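Tritdale Community Workshop
End of year safety inspection: checklist and comments
Inspection no. 1266
Date: 30th December
Areas covered: main floor, timber store, bench room, kitchenette

1. EXITS AND ACCESS
Front roller door opens fully by hand: Yes
Rear exit clear to 1 metre: No
Exit signs lit: Yes
Comment: Offcuts stacked against the rear door again. Moved to the timber store during the inspection. Paint a keep clear line on the concrete.

2. FIRE
Extinguishers in date: Yes
Extinguisher signs visible: Partly
Fire blanket in kitchenette: Yes
Comment: The sign beside the spray booth is hidden by the new shelving. Raise it above the top shelf. Tag 2207 is hard to read and should be replaced at the next service.

3. ELECTRICAL
Test tags current: No
Leads off the floor: Partly
Switchboard access clear: Yes
Comment: Two extension leads are out of date, last tagged in August. Both taken out of use and put in the office. The Lindgren bandsaw has a worn patch on its lead near the plug. Locked out until an electrician has looked at it.

4. DUST AND AIR
Extractor bags under half full: No
Filters cleaned this quarter: Yes
Comment: Bag on the Sastberg extractor was full. Changed on the day. The log sheet has no entry for the last change.

5. FLOOR AND STORAGE
Floor free of trip hazards: Yes
Timber racks bolted to wall: Yes
Heavy items below shoulder height: No
Comment: Tins of decking oil on the top shelf of the timber store, to come down. Rack 43 has a bent upright. No long lengths on it until it is straightened or swapped.

6. BENCHES
Tops sound, no splits or lifting joints: Yes
Small tools put away after use: Partly
Cables kept back from walkways: Yes
Comment: Tops are in good order. Re-oil when the weather cools down.
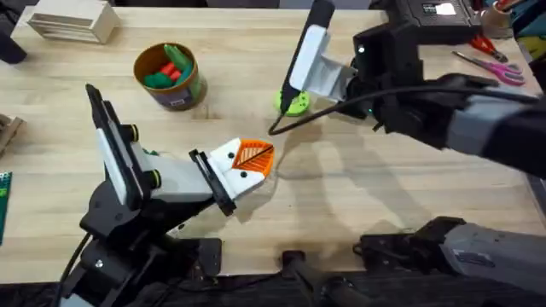
Item 6. Wooden benchtop, small objects and tools out.

7. FIRST AID
Kit stocked: Partly
Eyewash in date: Yes
Comment: Low on saline and wide bandages. Add to the Ondesier order.

Overall result: Pass with actions
Rear exit line, bandsaw lead and rack 43 to be done before reopening. Remaining items by the next inspection.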